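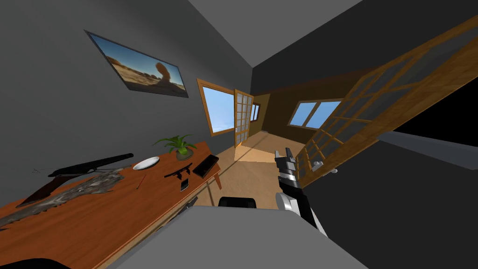

A desk below a framed desert view, in a computer rendering.

My neighbor Leonor Sampaio has written 4 novels, and you can buy all of them at the Culline bus station, between the phone chargers and the roasted peanuts. She has never been reviewed. She sold 1,611 copies of the last one, which in our small republic of letters makes her a bestseller and therefore suspect.

I bring her up because the Kragh Prize announced its list in June, and the list was, once again, made up of books I have seen only on other writers' shelves. I have nothing against these books. I own two. One of them takes 141 pages to get a man out of a bathtub, and I was sorry to see him go.

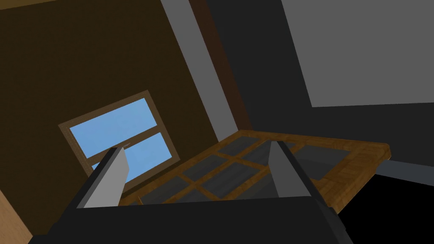
The usual complaint about station novels is that they are badly made, and some are. Leonor's second book changes the heroine's name halfway through, and her printer, a cheerful man in Makberg, glued one chapter in upside down. But plot is carpentry, and she can do carpentry. A flat wooden lattice will hold up a good deal as long as the pieces cross where they should, and hers do. The lost brother comes back when he is needed. The letter gets read by the wrong aunt.

Nuno Aguiar, who teaches literature at Plillis and has sat on more juries than most criminals, told me over lunch that popular fiction "has its readers already" and so needs no prize. I asked whether the reverse was also true. He ordered coffee.

My proposal is modest. Let each Kragh juror spend a morning at the station – the early bus, six o'clock – and buy whatever the woman in the next seat is reading. If she won't give up her own copy until she reaches the end, put the book on the list. Leonor says she wouldn't come to the dinner anyway. She has a chapter due, and the aunt is still holding the letter.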